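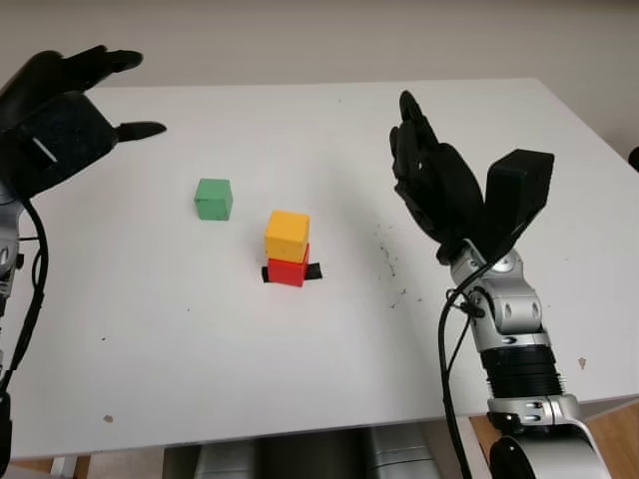 Vol. 88, page 70

Hubert Pfister has repaired pianos in Mellitz for most of his working life, and he still does the felt himself. His shop is two rooms behind the old bakery. When I came by at nine in the morning he had the action of a Vallik upright out on the bench and was picking moth damage off the hammers.

"People call me about tuning," he said. "Then I open the lid and it's a different conversation."

He learned the trade at Gunnlaugsson, the piano dealer, where he started by sweeping the floor and sorting center pins. He stayed until the workshop closed. "They gave me the string winder. It weighs a lot. I had to borrow a truck."

December is his busiest month, when the heat comes on and soundboards dry out. He tells customers to keep a piano away from radiators and outside doors. Few of them do. "They put it where it fits. I would too."

A full restringing takes him 200 hours if the pin block is sound. He has turned down jobs where the piano wasn't worth the wire. One family in Wurkance went ahead anyway and paid him in installments.

I asked if he had anyone to take over. His niece comes in on school breaks and can set a hammer line. "She's better with the small screws than I am," he said. "We'll see what she wants."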